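灶神的名字从哪里来
——Hometdale民间信仰文献馆灶神名号研究项目负责人访谈

本馆编辑室

灶神究竟是谁，是男是女，姓甚名谁，与上古的火神是一是二，文献中向来没有统一的说法。Hometdale民间信仰文献馆近期完成了灶神名号资料的第一阶段整理工作，相关条目已录入Trutico检索平台，供馆内外研究者查阅。编辑室就此访问了该项目的负责人。访谈在文献馆二楼阅览室进行，以下内容经受访者审阅，个别段落的次序作了调整。

谈及项目的缘起，负责人首先提到馆藏结构。文献馆早年收入的Boersma文库以木版年画和纸马为主，其中与灶神有关的共116件，长期按版画类编目，著录项只有尺寸、纸质和刻印地，画面上的题字多半未录。“做版画研究的人关心刀法和套色，做信仰研究的人关心题了什么名号、神像旁边坐着谁。同一件藏品，著录的人问的问题不同，留下来的信息就不同。我们接手以后，第一件事是把所有题字重新读了一遍。”

重读的结果使项目组调整了原定计划。按照最初的设想，名号资料只需分为“灶君”“灶王”“司命”几类，附以出处即可。实际录文时发现，同一处作坊刻印的纸马，题名可以并不一致，有的称“东厨司命”，有的称“定福宫”，也有只题“一家之主”的。画中神像有独坐的，也有与一位女性神像并坐的。负责人认为，这些差异不宜简单归为刻工随意，“买纸马的人家认得自己要哪一种，作坊才会分开刻版。差异背后是有需求的。”

项目组因此把范围从图像扩展到文献。现已录入Trutico的灶神名号资料共900条，来源包括经籍注疏、道教经典、笔记、方志、宝卷以及口述记录。负责人说明，条目数量本身意义有限，同一句话被后世类书反复转引，每转引一次即成一条。“用的人要先看‘初见’一栏。如果只看条数，会误以为某一种说法特别流行，其实它可能只是抄得特别勤。”

在各种说法中，最早的一层来自先秦文献。《论语》中有“与其媚于奥，宁媚于灶”一语，说明当时祭灶已为人熟知，并且灶在人们的观念中是可以“媚”的，也就是可以讨好的对象。《庄子·达生》则说“灶有髻”。历代注家对“髻”字有所解释，有的说是灶神之名，有的说其神着赤衣、状如美女。负责人提醒读者区分正文与注文：“《庄子》原文只有三个字，赤衣美女是注家的话。写文章时把两者并作一句引用，等于把后人的形象往前挪了很多年。这种引法在通俗读物里很常见，在学术文章里也不少。”

“髻”字本身的含义也有讨论余地。从字面看，髻是束发的样式，以此为神名，不免使人推想注家所说的女性形象由此而来。另有意见认为这个字可能只是记音，写成什么字并无深意。项目组在条目中将两种意见并列，没有作出取舍。负责人表示，仅凭一处孤证，取舍的依据不足，“能做的是把它前后的句子也录进来。《达生》这一段里，灶有髻，户内的烦壤有雷霆，水有罔象，丘有峷，山有夔，野有彷徨，泽有委蛇，都是各处所的鬼物。放在这一串名字里看，髻更像是居处之中的一种精怪，和后来受封、上天奏事的灶君还隔着很远。”

另一条线索将灶与火神联系起来。《淮南子》有炎帝作火、死而为灶的说法，汉代以后的礼学著作中又有以祝融为灶神的意见。与此相对，《礼记·礼器》记祭灶之事，称“夫奥者，老妇之祭也”，并说“盛于盆，尊于瓶”，注家读“奥”为“爨”，认为所祭的是先炊，也就是最早主持炊事的老妇，器用简朴，与火神无关。

这两种意见的分歧，历来是讨论灶神起源时绕不开的题目。编辑室请负责人谈谈项目组的看法。

“我个人的意见是，先不要急于问谁对谁错，先看他们争的是什么。礼学家争的是祭祀的等级。如果灶神是祝融，那是五官之神，祭他就应当有相应的礼数；如果所祭的是先炊老妇，那么用盆用瓶就够了。一个尊，一个卑，器物、场所和主祭的人都要跟着变。这场争论很大程度上是礼制内部的问题，拿它来证明民间当时信的是男神还是女神，材料是不配合的。”

负责人进一步指出，现代研究中有一种较为整齐的叙述：灶神最初为女性，对应早期社会中妇女掌火的情形，后来随着社会变化转为男性。这一叙述流传甚广，在不少地方展览的说明文字中也能见到。项目组核对了它所依据的文献，发现支撑“先女后男”的几条材料年代参差，有的女性形象出自较晚的注文，而与炎帝、祝融相关的说法并不比它们晚。“如果按年代排下来，男女两种形象在相当长的时间里是同时存在的。把它们排成先后，是研究者的安排。这个安排也许有道理，但应当让读者知道哪一步是文献，哪一步是推论。”

唐代笔记《酉阳杂俎》的记载常被用来说明这种并存。书中称灶神名隗，状如美女，又称其姓张名单，字子郭，夫人字卿忌，有六女，皆名察洽。在同一段文字里，灶神既有女性的容貌，又有男性的姓字和妻女。负责人说，录文时组内曾就这一段应当拆成几条有过讨论，最后决定作一条处理，另加互见。

“拆开以后，检索的人会各取所需，主张女神的取前一句，主张男神的取后一句。原书把几种说法抄在一处，也许作者手边就是几种不同的来源，也许他觉得这并不矛盾。我们没有权利替他分家。”

名号中的“察洽”二字也引起了项目组的注意。灶神以伺察人间过失为职责的观念，在晋代《抱朴子》中已有明确表述，书中说月晦之夜，灶神上天白人罪状，大者夺纪，小者夺算。神的女儿以“察”为名，与这一职掌相合。至于“洽”字作何解释，项目组查阅了几种版本，尚未形成一致意见，条目中标注为“待考”。

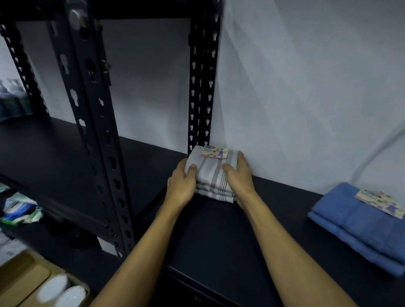

双手扶在一叠折好的白色毛巾上。

谈到灶神与司命的关系，负责人认为这是目前整理工作中最难处理的部分。《礼记·祭法》载王为群姓立七祀，司命居首，灶居其末；庶士、庶人立一祀，或立户，或立灶。在这份名单里，司命与灶是两位各自受祭的神。《楚辞·九歌》中又有大司命与少司命，其中大司命与人的寿夭有关，但与厨灶没有可见的联系。而到了后世的纸马上，“东厨司命”四个字已经连写，司命成了灶神的称号。

“从两位神变成一位神，中间一定有过渡，但过渡的材料很零碎。”负责人说。项目组倾向于从职掌入手加以解释：灶神上天言人罪过，罪过会折减寿算，折减寿算便触及司命的本职。职掌重叠以后，称号随之移用，在宗教史上并不罕见。项目组把相关材料按“职掌”“称号”“祭期”“祭品”4个字段分别标引，希望使用者能够看到，称号的合并与职掌的合并未必发生在同一时期。

编辑室问及这一解释能否视为定论，负责人的回答较为谨慎。

“不能。它只是目前解释材料比较省力的一种。还有一个问题我们没有解决，就是‘东厨’的‘东’。有意见说厨房多在宅东，也有意见从五行方位去讲。按五行，灶属火，火在南方，讲东就需要再绕一层。宅东的说法比较平实，但各地住宅格局不同，不能一概而论。我们在条目里只录用例，没有下按语。”

除称号以外，祭期的变化同样牵涉到神的身份。《月令》以夏祭灶，与火德相应；汉代以后的记载中，腊日祭灶的故事影响渐大。《后汉书》记南阳一户人家在腊日晨炊时见灶神现形，以家中黄羊祭之，此后家道暴富，后人遂常以腊日祀灶而荐黄羊。再往后，祭期移至腊月二十三或二十四，并为今日所沿用。

负责人认为，从夏祭到腊祭的转移值得专门研究。“夏天祭的灶，是季节和五行秩序里的一个位置。腊日祭的灶，会现形，会给一家人带来财富，年终还要去汇报。前者属于历法，后者属于家庭。时间一改，人们对这位神的期待也改了。到底是期待先变还是日子先变，现有的材料答不上来。”

腊月二十三与二十四之分，民间有“官三民四”一类说法，认为官家在二十三日祭灶，百姓在二十四日祭灶。项目组在口述记录部分收录了与此相关的讲述。口述资料主要来自Sanudar地区华人社区，由文献馆与当地合作单位陆续采录，整理成文的约400则。讲述者对日期差别的解释颇不一致，有的以官民为分，有的以祖籍南北为分，也有的说只因母亲一辈如此，并未问过缘由。

在这批口述资料中，神的名字反而很少出现。负责人介绍，多数讲述者只称“灶王爷”“灶君公”或“灶公灶婆”，问到姓名时往往答不上来，也不以为需要知道。能够说出“张”姓的讲述者，多半是由故事得来。故事的梗概大体相近：一名张姓男子休弃贤妻，后来家业败落，沦为乞丐，行乞时恰好来到前妻门前，受其饭食，羞愧难当，钻入灶中而死，死后受封为灶神。

“这个故事在学界研究得比较充分，我们没有太多新的补充。录文时注意到的是讲述者对‘受封’一节的态度。一个有过失的人，死后为什么反而成了神？年轻一些的讲述者会主动提出这个疑问，年长的讲述者多半不觉得是问题。有一位讲述者的说法是，他自己做过错事，又在灶里待过，所以最清楚家里人会做什么错事。这是很有意思的解释，但我们只在一则记录里见到，不能据此推及其他。”

编辑室注意到，张姓在《酉阳杂俎》与民间故事中均有出现，询问两者是否存在承袭关系。负责人表示，仅凭姓氏相同尚难断定。张为大姓，故事中的人物取张姓并不需要特别的来源。道教经典《太上灵宝补谢灶王经》称灶神为昆仑之山的老母，号为种火老母元君，与张姓之说又完全不同，而这部经典在后世的祀灶活动中也有影响。“同一户人家可以请人念种火老母的经，在灶上贴张姓灶君的像，嘴里叫的是灶王爷。研究者看来这是三套系统，在这户人家看来只有一位神。”

这段话涉及项目组在编目方法上的一项基本决定。Trutico平台原有的神祇著录格式沿用图书馆人名规范的办法，以一个名称为正式标目，其余列为异名。灶神资料录入之初亦照此办理，以“灶君”为正式标目。试行一段时间后，项目组提出这一格式并不适用，理由是以某一名称为正名，等于预先判定髻、隗、祝融、种火老母等都是“灶君”的别称，而它们是否同指一神，恰恰是需要研究的问题。

经与平台方面商议，现行格式改为以“处所”为集合依据，凡文献中称其居于灶、主于灶或受祭于灶者，一律收入“灶”目之下，各名号之间地位平等，不设正名。名号之间如有文献明言为同一神，则建立“某书以为同”的连接，并注明出处；后世学者的推论另立一类连接，以不同字样显示。负责人承认，这种格式使用起来不如原先方便，检索结果也较为分散，曾有读者来函反映找不到“标准答案”。

“我们在回函里说明，馆方不提供标准答案，提供的是各种答案的出处。读者是否满意，我不敢说。不过有几位从事地方文献工作的同行认为，这套办法对土地、门神一类资料也可以参考，那些神祇的情形比灶神还要复杂。”

关于与域外材料的比较，负责人持保留态度。炉灶受祭并非一地独有，希腊有赫斯提亚，罗马有维斯塔，立陶宛民间信仰中有与炉火相关的加比娅，日本有荒神与灶神信仰，越南有灶君骑鲤鱼上天之说。以往的比较研究中，常有学者由希腊、罗马两位女神推论炉灶之神本为女性，再以此支持中国灶神“先女后男”的说法。

“越南的情形可以谈传播，日本的情形也可以部分谈传播，因为有文字和人员往来作依据。希腊、罗马与中国早期灶神之间没有这样的依据，能谈的只是类型。类型比较可以提出问题，拿来补文献的缺口就要小心。赫斯提亚管的是家与城邦的炉火，她不上天告状，也不决定谁减寿。只因为都是火边的神，就说性别也应该一样，这个推论的步子太大。”

对于越南灶君信仰中二男一女并祀的故事，项目组已录入若干条文献，列为参考资料，未与“灶”目下的中国名号建立连接。负责人解释，其故事情节与中国张姓灶神故事有相近之处，也有明显不同，待与通晓喃字文献的学者合作以后，再考虑如何标引。

访谈最后谈及下一阶段的安排。项目组计划于三月开始整理方志中的祀灶材料，重点是祭品与参祭者身份。宋代《祭灶词》有“男儿酌献女儿避”之句，民间亦有“男不拜月，女不祭灶”的俗语，但Sanudar口述资料中由女性主祭的讲述相当多。负责人表示，俗语所言是规矩，讲述者所言是家中的实际做法，两者应分别著录，目前的字段设置尚不能很好地反映这一区别，需要先行修订。

Boersma文库中题名残损的纸马，将另行拍摄存档，录文中无法辨识的字以方框标示，不作拟补。检索平台上已公布的条目如有错漏，读者可通过文献馆阅览室提交更正意见，并请附所据版本与卷页。馆方收到后由项目组复核，复核结果随条目修订记录一并公布。

（本文所引古籍文句以馆藏通行本为据，异文见各条目附注。）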